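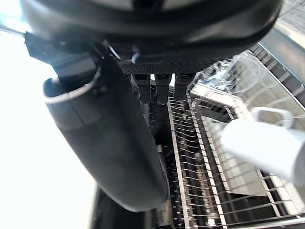

Re: [Waven-house] Dishes and the drying rack

On 18/07/2026 the Waven house list wrote:

> Can we settle where clean dishes go? I put plates in the rack
> at night and in the morning there are pans on top of them.
> Also, is the Sakix rack staying or was it only a trial?

The Sakix rack is staying. It cost less than the Horano one and it fits beside the sink, so I don't want to go through returns again.

On the plates, I'd suggest we go back to what we did before July. Plates and bowls go in the rack, pans get dried by hand and put away. The rack takes a full set of plates if they all face the same way. Once a pan goes in flat you lose half the slots and the bowls end up on the counter.

I emptied the cupboard to the left of the stove this morning and wiped the shelves. The big serving dishes are on the bottom now, everyday plates in the middle, cups on top. If you can't reach the cups, say so and I'll swap them. 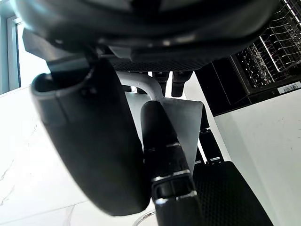 The towels are a separate matter. We own plenty, but most of them are upstairs in unit 3 with the other laundry. Please bring down any you find. I'll put up a hook for the wet ones – the oven door is a bad place, it gets in the way when somebody is baking.

Dish soap is nearly out. I can pick some up when I get the light bulbs, unless someone is going sooner.

Still open: who wants the old rack? It has some rust on the feet but it would do for a garage. If I don't hear back it goes out with the recycling.

--
Waven house list
To leave the list, send a blank message with "unsubscribe" as the subject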